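COMUNICADO DE IMPRENSA

Ondley abre sala de triagem e embalagem em Gornau

Gornau, sábado, 2 de outubro de 2021 - A Ondley abriu hoje ao público a sua nova sala de triagem. Entrada livre, sem marcação. Objetivo simples: receber artigos domésticos usados, separar, embalar, mandar seguir. Capacidade prevista de 230 caixas por mês, 7 postos de trabalho.

"Precisávamos de mesas e de luz, mais nada", disse Busisiwe Ndlovu, responsável pelo espaço. As obras arrancaram em março. Manteve-se o teto de madeira com as vigas à vista numa parte, o resto levou teto branco com luminárias compridas. Ar condicionado na parede.

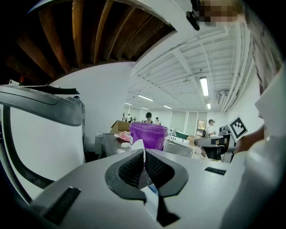

Página alterada pela última vez em: 02/10, 17h40

Nas mesas de trabalho, cinzento escuro, cabe de tudo um pouco: um balde de plástico roxo translúcido, papel branco amarrotado, uma caixa de cartão aberta. O papel amarrotado é para aproveitar - pede-se a quem vier que não o deite fora.

Entregas à porta lateral. Aceitam-se baldes, caixas, loiça e texteis limpos. Não se aceitam colchões nem eletrodomésticos grandes. O transporte fica a cargo da Mabuza, que já recolheu 947 artigos na fase de teste.

Inscrições para os turnos de embalagem abertas, limite de 100 pessoas. Falar com Ruan Pretorius na receção.

Contacto para a imprensa: Ismail Ezzat, gabinete de comunicacão da Ondley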